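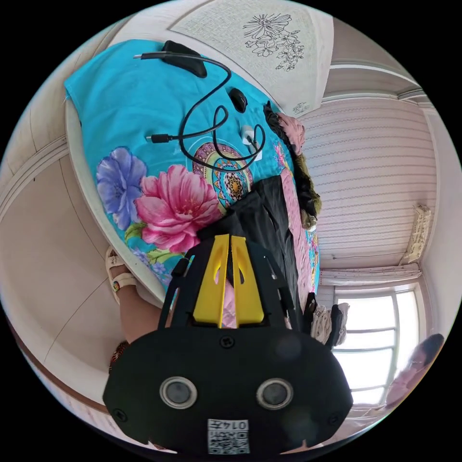
turquoise blanket, black cable on top

How do I get static out of a fleece blanket??
Asked by Lesego Mnguni, June 23, 2010

Bought two throws for the guest room, the fuzzy polyester kind. Every time I pull one back I get zapped, and the cat won't go near them now. Washed both already, warm, regular detergent, then dryer on high till bone dry. Worse after if anything. Tried a dryer sheet, helped for a day maybe. Don't want to send them back, my mom picked the pattern. Also they're starting to pill at the foot end. Any ideas? House is pretty dry, AC runs nonstop.

3 answers

Reshma Mathebula
Your dryer is the problem. High heat + synthetic = static, every time. Wash cold, half the detergent you think you need, and half a cup of white vinegar in the rinse - no softener, it coats the fibers and they go flat. Then low heat and take it out while it's still a tiny bit damp. Hang it over a door or a rail for the last hour. I do mine this way since we moved to the desert and hardly get a spark.
For the pilling, wash them inside a big pillowcase and keep them away from jeans and towels. Towels are the worst. A cheap fabric shaver takes off whats there already, go light, don't press.
If the room is really dry put a bowl of water out or run a small humidifier at night. Ours sits at roughly 21 percent in July and everything crackles, doorknobs too.

Vusumuzi Mokoena
just get cotton

Charalambos Makris
Agree on the vinegar. Wire hanger trick works too, run it over the blanket both sides before bed, takes 4 seconds. Wool dryer balls did nothing for me, I used 3 of them all winter, waste of money. Also check the tag, mine said tumble low and I'd been ignoring it for a year. Oh and rub some lotion on your hands befor you make the bed, sounds dumb but it does help with the zaps.

Comment from Lesego Mnguni: did the cold wash + vinegar on one of them, hanging it now. will try the other tomorow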